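Flelorville Household Words: README and data card

Version 7 -- plain text, one tab-separated file

What this is

A small collection of words and sayings people in Flelorville use for ordinary stuff at home. It started as a list on my phone after I moved here and heard someone call the junk drawer "the parliament." I wrote it down, asked for more, and people kept going! There are now 311 entries from 91 households, and I love every one of them, even the ones I can't spell.

What's in the file

words.tsv has one row per entry. The columns are:

word -- as the speaker said it, spelled the way they asked me to spell it
meaning -- a short gloss in plain English
room -- kitchen, hall, bath, yard, or "any"
heard_from -- self, parent, grandparent, neighbor
sentence -- one real use, typed up from notes
sure -- yes, no, or shaky

An empty cell in heard_from means the person couldn't remember. Please don't fill it in with a guess.

A few favorites

"Fogging" is putting something away in a place you will never think of again. "Slip supper" is anything eaten standing up. A "wednick" is the last inch of something left in the jar so you don't have to be the one who finished it (my house is full of wednicks). Gizella Gulyás sent in a whole family of words for crumbs, sorted by size, and they are some of the best rows in the file.

How the words were collected

Mostly at kitchen tables, 30 minutes or so of chatting, notes by hand. Norbert Szűcs did the visits on the Wedholm side of town and I did the rest. We asked open questions first ("what do you call the place where the mail lands?") and only read words aloud at the end, so that people weren't just agreeing with us. Words heard in only one home are kept. A private word is still a word.

Known problems

The yard rows are thin -- we did most of the visits in December. Kids under ten are barely in here. Two spellings of "hobble shelf" are both in the file and I haven't merged them, as the families disagree about the meaning too.

Basket words

This group grew fast after the last round, and it's still a mess. "Catchall," "hopper," "the nest," and "lug" all turn up, and "lug" needs handles or it doesn't count.
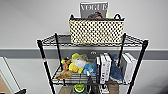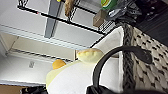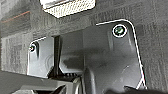
Notes from readers

Pauline Ackroyd: "Lug" was my grandmother's word too, but she used it for the full basket only. Empty, it was just a basket. Could you add a second meaning and mark it shaky until someone else backs me up?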